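4 min read

Wednesday, and my back is telling me all about it. I got in before eight because I wanted the corner table before Virgil spread his laptops over it, and I still had last night's dinner container in my bag, so that's the kind of week it's been.

Anyway, the glare thing. I've been grumbling in here since the start of April that the policy goes to pieces when the light comes down hard on the tabletop. Chiyo kept saying it was the gripper width estimate drifting and I kept saying no, it's the shine, it sees a bright patch and thinks there's something there to grab. We've had this argument over so many coffees that Catinca now leaves the kitchen when one of us says "specular". So on Monday I finally stopped arguing and wrote down a test we'd both agree to be bound by. We'd take the 1621 demos we already had from Ellholm, leave them alone, and add a small set of what I'm calling nothing clips – open fingers, bare wood, hand moving slowly over the table, never closing. Then train twice, once with and once without, same seed, same everything, and see which one snaps at thin air.

Chiyo wanted 700 of the nothing clips. I said my wrist would fall off. We settled on 50 to start with and I did most of them this morning, walking the tool back and forth over the wood grain like I was icing a very boring cake. It's harder than picking things up! When there's an object you know when you're done. With nothing there you hover, and wander, and your hand desperately wants to squeeze the trigger just to feel useful. I squeezed it on the ninth one and had to bin the clip.
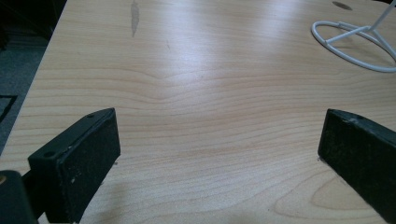

Nelu Preda

Lots of the clips came out with the same big pale band of shine washing across the middle of the table, which is exactly the colour of trouble as far as the old policy is concerned. There's also a grey smudge up near the far end that I've scrubbed at more than once, and I've decided I like it now. If the model can learn to leave the smudge alone and the glare alone and that loopy swirl in the wood alone, I'll be a happy man.

Lunch was leftover curry, cold, standing up, talking to Domnica about whether a clip with no grasp in it should count as a success or just be labelled as its own thing. She thinks its own thing. I'd been calling them successes and I think she's right, so that was an hour of relabelling after lunch that I hadn't planned for. Virgil offered to write a script, then got a phone call, so I did it by hand while listening to the cricket.

Kicked off both training runs on Gestow at half past three. The one without the new clips finished first and I couldn't help myself, I ran it on the 379 held-out starts straight away, in replay. It wants to close over the bright patch again and again. You can watch the predicted finger width shrinking as the shine gets to the middle, and then shrinking some more. I sent Chiyo the plot with no comment, and she sent back a thumbs up, also with no comment, so I still don't know if I've won.

The other run has hours to go. I'm trying not to want anything from it. My worry is that it'll go the other way and get shy, so that it won't close on a real white mug under a lamp, and then we'll have swapped one silly behaviour for another. Catinca reckons if that happens we should mix in a few clips with pale things on the pale wood, and she's probably right, but that's more wrist.

Came home on the slow bus, bought bread, forgot milk. Mum rang about Tustbridge at the end of the month and I said yes without looking at the calendar, so I need to check that isn't the same weekend as the demo at Gavrilă.

Going to look at the loss curve once more before bed. Once. Then the dishes.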